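What the Wrist Sees

Posted in: Robot Club, Garage & Shop Class
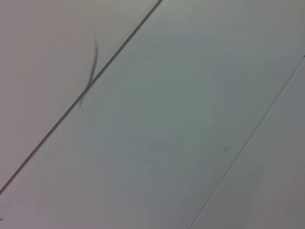 Week six and I am hooked

I joined the evening robotics club in Grotthorpe to keep my daughter company, and by the second meeting she was politely asking me to let her have a turn. So now I have my own seat, my own laptop at the bench and my own assigned problem, and I could not be happier about it!

The club is building a sorting arm for the Larnitz, a spring meet where student and hobby teams bring one machine each and set it loose on a mess of small parts. Ours is called Dandik. Dandik has a shoulder that groans, an elbow that doesn't, and a little camera mounted down at the wrist that looks wherever the hand is headed. My assigned problem is the camera. More exactly, my problem is teaching the software what plain surface looks like, so that it quits trying to pick things up when there is nothing there to pick up.

Plain surface is a lot of surface

Before this I would have told you a pale board is a pale board. Then you get in close with a small lens and suddenly there are seams, specks, a long charcoal-gray scuff that runs right over the gap between two planks, and a fainter smudge that I can only find if I already know where it is. Even the white isn't one white. It goes a bit pink in one corner, cool and greenish through the middle, and lavender by the time you get to the other side. I have painted two bedrooms in my life and never looked at anything white that hard.

The software, bless it, looks at all of it hard. A scuff like that one is long and thin and dark, and so are the rubber strips we have to sort. When I ran our first version over my set of bare-surface pictures, it claimed to find a part in 241 of them. I had 286 pictures. You can do the subtraction, I didn't enjoy it.

Eusebio Rengifo leads our group and he was delighted by this. He really was, he pulled up a chair. He had me sort the bad guesses into folders by what had fooled it, and the biggest folder by a mile was seams. A straight, dark, crisp line between boards is just about the most object-looking thing there is if you have never been told what a floor or a tabletop is. The soft ones (there's a second seam in the picture up top, over toward the right, very thin and light) hardly bothered it at all.

What we tried

First we tried turning down the sensitivity. This fixed the seams and also made Dandik blind to every gray washer in the bin, so back up it went.

Then Arnulfo Valderrama, who is sixteen and types faster than I think, suggested we check whether the dark shape runs all the way out both sides of the picture. Our parts are short. A seam usually goes clear across. I wrote that one myself, with a good deal of help on the geometry, and it was the first code of mine that has ever made a machine behave better. I may have made a noise. My daughter moved to another bench.

The scuffs are harder. They start and stop like a part does. What they don't have is an edge – they sort of feather away at the ends, where a rubber strip is sharp the whole way down. So now we measure how quickly the dark turns to light along the outline, and if it's mushy we call it a mark. It works nicely until the focus is soft, and then everything is mushy, parts included. That's where I'm stuck tonight.

Things on my list before May

More bare-surface pictures. Eusebio wants 1000 and I'm about a third of the way there. I want different heights and different tilts, and both the overhead lights and the window light, so the colors wander around the way they will at the meet.

Read the chapter on edges in Lại, the workbook the club lends out. I've had it on the kitchen counter since week three and it has tomato on it. Sorry, club.

Make a folder for tiny specks. So far I've been lumping them in with the smudges, but a dot and a blur fool the software in different ways, and Arnulfo says I'll regret it later if I don't split them now.

Ask whether we get to see the Larnitz table ahead of time. If it's one smooth sheet I will have learned an awful lot about seams for no reason, and I will still be glad I did.

If any of you have a good trick for telling a soft-edged mark from an out-of-focus part, please put it in the comments. I check them on my phone before the coffee's done.

Filed under: robots, beginners, Dandik

7 comments | 12 shares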